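December 10, 2021

Back at Deltport until late and I'm too wound up to sleep, so: diary. The new finger pads are on! Senyo Aidoo printed them on the Gavaretti (third try, the first two curled at the corners) and I screwed them down while he argued with the wiring. The old pads skated on anything round. These have ridges, and I love them more than a grown person should love ridges.

We're working over the bed again, with the bottle and the remote on the sheet.
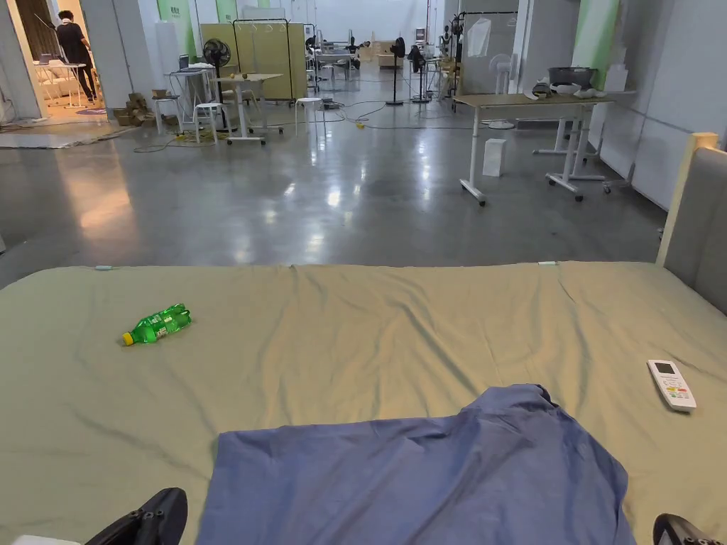

Cloth is what I think about in the shower now. I've logged 327 tries since August and most of my notes just say "grabbed sheet too." Senyo wants a softer close on the left side. I want a slower approach on both. We'll do his first, he's usually right about springs.

The Ansah board finally came as well, 18 days in the mail, and it fits the old holes!! I had a drill ready and everything.
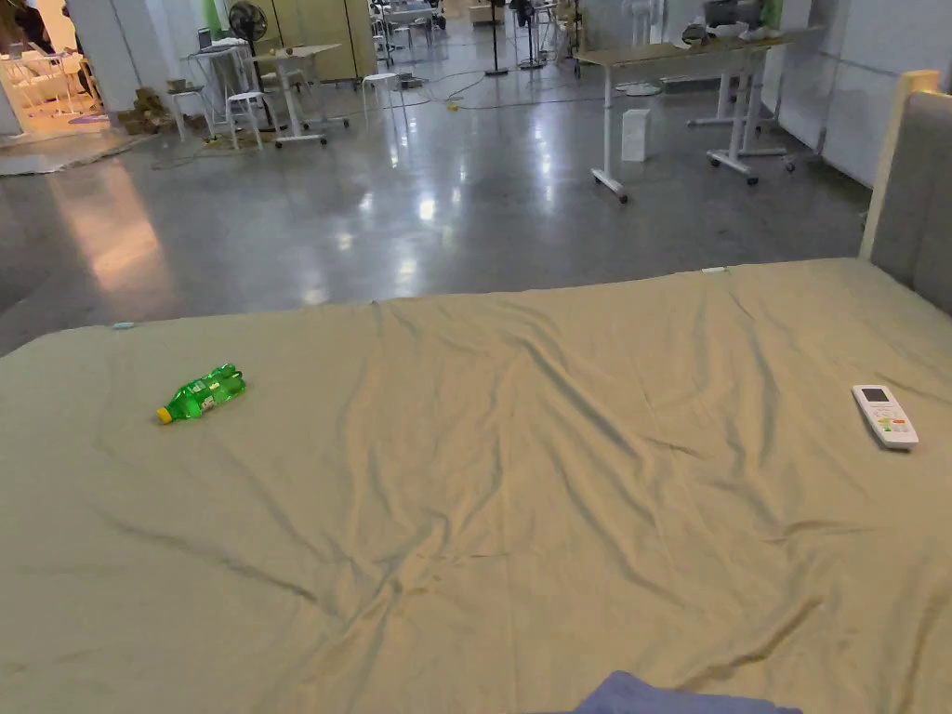 Why practice on a bed when a table is so much easier? Because a sheet wrinkles and gives when you press on it, and I want hands that can cope with that at home.

Tomorrow: shorter screws, new zip ties, call Pruvavberg about the bearings. Also eat lunch.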